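Warum bleiben Leute bei ihrer Meinung, obwohl sie die Zahlen kennen?

Dalva Amaral
Ich schreibe eine Hausarbeit in Sozialpsychologie. In einem Seminarversuch haben wir 198 Personen einen Text zu einem Gerücht gegeben, das nachweislich falsch ist. Danach kam die Richtigstellung mit Quelle. Nur 17 haben ihre Einschätzung deutlich geändert. Liegt das am Text oder ist das normal? Abgabe ist am 15. Mai.

Vimala Kamath
Das kommt oft vor. Such mal nach "motivated reasoning" und "continued influence effect". Beim zweiten geht es darum, dass eine falsche Information weiterwirkt, auch wenn man die Korrektur gelesen und verstanden hat. Es hilft meistens, wenn die Korrektur eine andere Erklärung anbietet und nicht bloß "stimmt nicht" sagt.

Wichtig ist auch, wie sicher die Leute vorher waren. Habt ihr das abgefragt? Wenn nicht, würde ich das bei den Einschränkungen erwähnen. Eine Skala von 0 bis 100 reicht dafür.

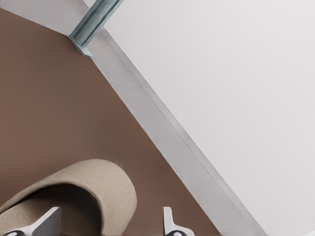 Braune Fläche, graue Leiste, helle Wand (Computergrafik)

Und schau, ob ihr eine Kontrollgruppe ohne Richtigstellung hattet. Ohne die kannst du über die 17 wenig sagen, manche ändern ihre Antwort beim zweiten Mal sowieso.

Kendesholm
Bei uns im Februar genauso, 400 Fragebögen und fast keine Änderung. Die meisten lesen den zweiten Text gar nicht richtig. Baut eine Kontrollfrage zum Inhalt ein.

Dalva Amaral
Danke euch beiden. Kontrollgruppe gab es, die Sicherheit haben wir leider nicht abgefragt. Das kommt dann in die Diskussion.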